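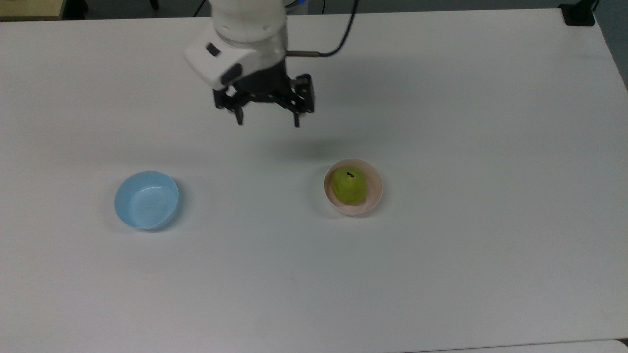
1/ Bowl notes, continued from the May thread. Subject this time: portioning dry goods by weight into two bowls on a white table. Kitchen at Undton, same table as before.

2/ The blue bowl goes on the left. It is light blue, plastic, and weighs 98 g on the Brinkmann scale. I wrote that on the underside in permanent marker. The marker lasted through a month of washing, then I rewrote it.

3/ Tare anyway. A written weight is for the times when the bowl is already full and you want to know what is in it without tipping it out.

4/ Spacing. Bowls side by side, same distance from the edge you stand at, with a wide gap between them. If they sit close together, anything that misses one tends to bounce into the other, and then both weights are wrong.

5/ The gap should be wider than your hand with a scoop in it. I used to put them rim to rim to save space. Lentils cured me of that.

6/ White top: dark lentils, peppercorns, and black beans show up right away when spilled. Rice and salt don't. For rice I put down a dark tray from the Stosurden set and work over that.

7/ Light. With a ceiling light directly overhead, your arm puts a soft shadow on the table. On a white surface it's faint, but spilled salt inside it is close to invisible. Move your arm and look again before wiping.

8/ Test batch: 351 g of split peas in one bowl, moved by scoop to the other, weighed again. Result 351 g. Second test, same peas, poured instead of scooped. Result 301 g. The rest was on the table and, to a lesser extent, the floor.

9/ Pouring from a round bowl has no good line. There is no spout, so the flow spreads along the rim and the edges of it fall wide. A scoop is slower per trip and faster overall once you include sweeping.

10/ Static. Plastic bowls hold on to fine powders, especially in dry winter air. Cornstarch is the worst I've tried. Wiping the inside with a slightly damp cloth and letting it dry fully helps. Tapping the rim helps a little.

11/ Cleaning the table: dry first, wet second. Brush the spill to the edge, catch it in a dustpan, then wipe. Wetting flour on a white top gives you paste, and the paste dries clear enough that you find it later with your sleeve.

12/ Turmeric: do not portion it on this table. The Skernidov cleaner took the stain down to a pale yellow in 2 passes and no further. It faded on its own over several weeks near the window.

13/ Someone asked about lids. Round plastic lids from the same maker fit if the rim hasn't warped. Check by setting the bowl upside down on the table and pressing lightly. If it rocks, the lid will leak. The table needs to be flat for this to mean anything.

14/ Stacking: nest the lighter bowl inside the heavier one, dry. Stacked damp, they form a seal and you need warm water on the outside to get them apart.

15/ Next round will cover pasta shapes, which don't scoop well and don't pour well either. Still looking for a scoop with a wide enough mouth. Suggestions welcome, with dimensions please.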